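Can I reuse clear plastic food bags for freezing bread? 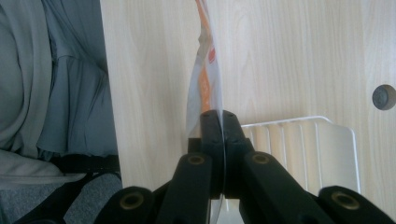 Sutlow Kitchen & Pantry Club

Category: Food storage > Freezing
Posted 7/11/26 by Inmaculada Segura

I bake 4 loaves at a time and freeze most of it. Got a drawer full of thin clear bags, the crumply kind with a bit of orange printing on. Hate throwing them out. Are they ok in the freezer or do I need real freezer bags? Last batch went dry and frosty at the ends after a month. Also do you slice first or freeze whole?

Selvanayagam
Thin ones are fine for a week or two, after that you get freezer burn. Double them up and squeeze the air out, twist the neck, tie it low. Let the loaf cool all the way first!! Warm bread = steam = ice. I did a batch in May that way and it kept up to 3 months, crust a little tired but toasted fine. Slice first unless it's for company. Put wax paper between slices if they stick.

One thing, dont reuse any bag that had raw meat in it. Bread or cereal bags only. And turn them so the printed side is out, not touching the food.

grasham_baker
just buy freezer bags

Mustton Mike
Foil then bag works better than two bags imo. Wrap tight, bag over the top, write the date on tape becuase pen rubs off plastic. Whole loaf thaws on the counter overnight, leave it wrapped. If the crust goes soft, 5 min in a hot oven.

Recent in Food storage
Best way to keep brown sugar soft
Can you freeze cooked rice
Chest freezer smells, help
Onions and potatoes in the same bin?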